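Govham Hands Project: Frequently Asked Questions

Last updated 11th January

We get a lot of mail about this work, and we love it. Perla Figueroa and Kamran Shirazi wrote most of the answers on this page, with corrections from the rest of the group. If your question isn't covered, write to us and there's a fair chance it ends up here.

What are you trying to find out?

Whether a robot with two arms can learn everyday tabletop jobs from people doing those jobs with their own hands, with no robot in the room at all. People are fast, they're good at it, and they do lovely little things with their fingers that are very hard to get when you steer a robot arm by remote control. We want to keep as much of that as we can!

What is Jedano?

Jedano is our name for the learning method. It takes two streams, what the person saw from head height and where each wrist was at every moment, and learns to predict how both wrists should move next. A second, smaller part turns those wrist paths into motions that a particular pair of arms can carry out. Keeping the two parts separate means that when we change the arms we only retrain the small one.

How much data did you use for the first paper?

459 recordings, made by 7 people, covering 44 tasks. By the standards of the field that's a small set, and we were delighted by how far it went. Some tasks have only a handful of recordings each. Others (folding, stapling, sorting cards) have many, mostly through the patience of Teodoro Aguirre, who has now folded more dish towels on camera than any of us care to think about.

And how well does it work?

We ran 40 trials with tasks the robot had been trained on, moving the objects to new spots each time. It completed 31 of them. Of the 9 failures, 6 were failed grasps on thin things lying flat, such as a single sheet of paper or a plastic lid. The other 3 were cases where the two arms got out of step and one let go before the other had hold. That second kind is the one we find really interesting, and it's the subject of the follow-up.

Did anything surprise you?

Yes, the holding hand! We had spent months thinking about the hand that does the "main" part of a job, the one with the scissors or the pen. When Mehrangiz Golestani trained a version with the holding hand's wrist path left out, results fell much further than we expected, even on tasks where that hand hardly moves. The small shifts matter. A person tilts the work toward the tool a moment before the tool arrives, and a model that never sees the tilt can't learn to do it. We reran the comparison twice with new random seeds and the gap stayed.

Why not just use video and skip the wristbands?

We tried, and we still think that's where things will go in the long run. With video alone the wrist positions drift whenever a hand passes behind something, and on a crowded table that happens constantly. Printed square markers are cheap and can be found very precisely, so we put several on each wrist facing different ways. If one is hidden there's usually another to go on.

Do the bands get in the way?

A little at first. People tell us they stop noticing them after the first few recordings, and the motion data agrees: movements are slower at the beginning of a session and then settle. We throw away the opening recordings for that reason. Cables are a bigger nuisance than weight. Aurelio Alvarado has been working on a cable-free version since November, and we're all cheering him on.

What kinds of tasks do you pick?

Anything that needs two hands, fits on a table and can be finished in a couple of minutes. We lean toward office and kitchen jobs: opening envelopes, closing jars, putting lids on boxes, stacking cups. We leave out anything with sharp blades near the other hand, and anything where the person is mostly thinking.

What makes a two-handed task hard for the model?

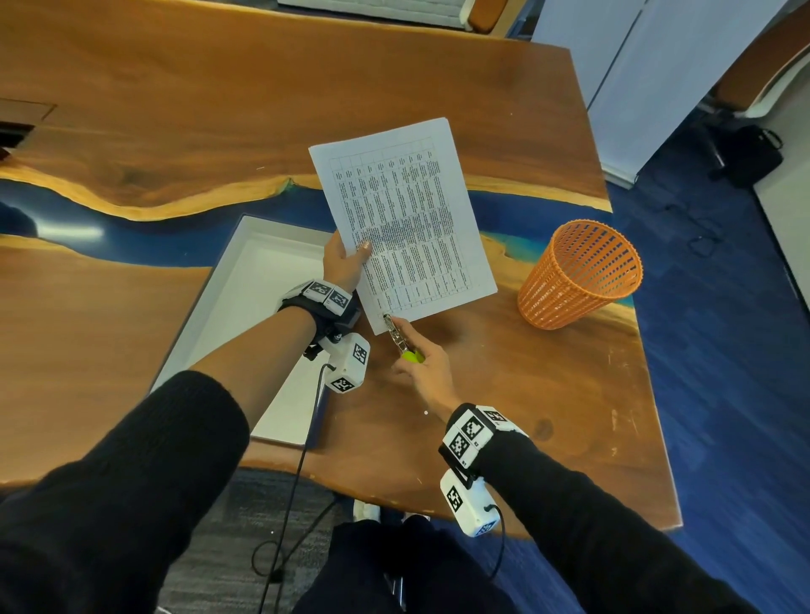
Timing is the hardest part of the problem, and paper shows it better than almost any other material we've used. A stack of sheets bends, slides and fans out if it's held badly, so the two hands have to agree on where the work is going to be. Take a small metal hand tool like the one with the lime-green handle, which looks like a single-hole punch: the right hand brings its jaws to the lower-left corner while the left hand grips the left edge of the stack, thumb on the printed side and the other fingers behind. Both wrists are fairly close together, the target is a corner, and the paper is held up and tilted with nothing fixed to steady it. For Jedano, that means neither wrist path makes much sense without the other. Our current model predicts both from a shared plan, and on paper tasks that was the single most useful change we made.

Does it know what's in the person's fingers?

Only from the video. The wrist data says nothing about finger position, so how a tool is gripped has to be worked out from what's seen. This is a real weak spot. The robot has simple two-finger grippers, and squeezing a tool while aiming it is something it does clumsily or not at all. We have a list of tasks marked "not yet" and hand tools take up a good part of it.

Will the data be released?

Yes. The set will be called Romar and will include the video, the wrist paths and the task names. We're still checking the recordings for readable documents and anything else that could identify someone. It goes slowly and we'd like to get it right the first time.

Can I try the method on my own robot?

Please do! The training code runs on a single desktop graphics card, and the part that adapts to a new pair of arms needs only a short calibration. If your arms have a very different reach from human ones, expect to do some extra tuning. Kamran answers questions about this and is pleased to get them.

Can I take part in a recording session?

If you can get to Govham, yes. Left-handed people are especially welcome, as we have too few. Sessions include breaks, and you can ask for your recordings to be deleted at any time before the release.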